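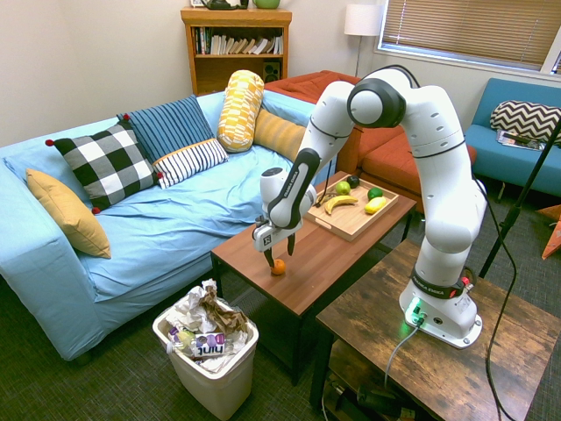
Etornam Asante wants to know why I'm "so down on fruit boxes" when hers comes to the door every week and the kids eat the lot. Fair question, and it needs more than one post, so here goes.

I like fruit. I'm not down on fruit. What I doubt is the story that gets delivered with it, which goes: this fruit would have been thrown away, you have rescued it, well done you.

I had the Skosurico small box from January until I cancelled. £13 a time, delivery included. The leaflet said every piece was "saved from waste". Saved from whose waste? It doesn't say. I looked on both sides.

I emailed to ask. Two questions: which farms, and what would have happened to the fruit if I hadn't bought it. The reply thanked me for being part of the journey.

Second email, same questions, and I'll give them this, a person answered. She said the fruit was "outside retail specification". Fine, but that only tells me a supermarket didn't want it on the shelf. It doesn't tell me it was going in a skip.

Ugly fruit has always had somewhere to go. Juice, jam, marmalade, school kitchens, market stalls, pies, cattle if it comes to that. My grandad bought bruised apples off the back of a van in Wismont for decades and I never heard him call it a rescue.

So if the box people buy oranges that would have gone for juice, then somebody else has to buy other oranges for juice. Has anything been saved? Maybe. I can think of ways it could be. I'd like to see it shown and not just printed in green ink.

Someone will say farms get a better price from the box than from the juicer. Could well be true! Then put that on the leaflet, with the price. I'd read that leaflet.

Now the money. I weighed one box of oranges, the fruit only, on the kitchen scales. 982 grams. For £13. You can do that sum yourselves, I did it standing up and then had to sit down.

Yes, I know, delivery costs money and drivers should be paid. I agree. But then the thing I'm paying for is delivery, and it's being sold to me as virtue.

The market here on the same day would have done me a big bag of oranges for a couple of quid, and I could have squeezed them first. The stallholder makes no claims about the planet. He makes one claim about them being sweet and he's right more often than not.

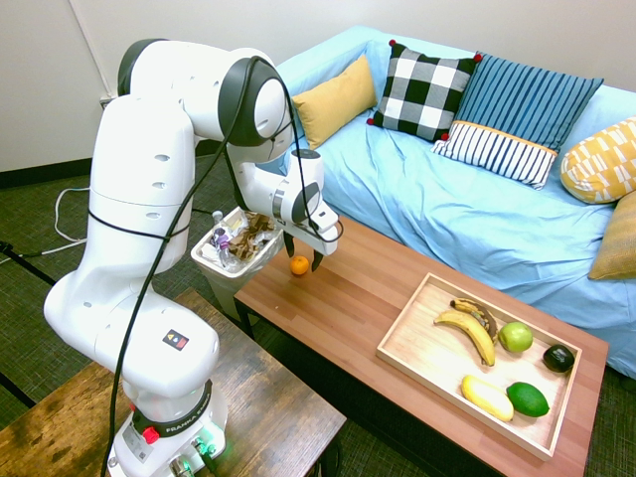
And another thing about the boxes, which is that you don't choose. They call it "a lovely surprise". I had kumquats three deliveries in a row. I don't know anyone who has a plan for that many kumquats.

What we couldn't eat went in the compost caddy. So fruit that was supposedly saved from being wasted on a farm was driven to my house and wasted there. I don't remember seeing that on the leaflet either.

A few of you have mentioned Rallel, where you can skip items you don't want. Better idea. I tried to find out what happens to the skipped ones and got as far as a page about their values.

Someone else sent me the Rallel rating, 3214 reviews and nearly all of them five stars. Have a read of them though. Loads were written on the day of the first delivery, when you've got a nice full box and a discount code. I'd have given five stars that day too. Ask me when I'm on my third bag of kumquats.

Cancelling, for anyone thinking about it: Skosurico wants seven days' notice before the next delivery, and you find the button under "Taste preferences". I don't have a theory about why it's there. All right, I have one theory.

To be fair to the other side -- Zamfir, the veg lot, do name their growers, with the village and what each one sent that week. You can ring one up if you like. I haven't, but I noticed that being able to made me trust the rest of it more.

Still dear. Still more celeriac than one household needs. But at least it's a claim I could check, and that's all I was ever asking for.

Etornam, if yours gets eaten and you can afford it and it means one less trip with the pushchair, keep it. Those are proper reasons. I'd just pay for it as a fruit delivery and leave the halo out.

Several replies asking if the fruit was any good. The pears were lovely. The oranges were ordinary, a bit thick in the skin, one or two dry inside. The kumquats I've covered.

And to the chap telling me to "think of the farmers": I have asked two companies what they pay the farmers. If you know the figure, post it underneath and I'll happily share it.

Last one before tea. If you've got one of these leaflets in a drawer, from any firm, could you send me a picture of the back? I'm after anything that says where the fruit would have gone otherwise. A named place, a tonnage, anything. My messages are open.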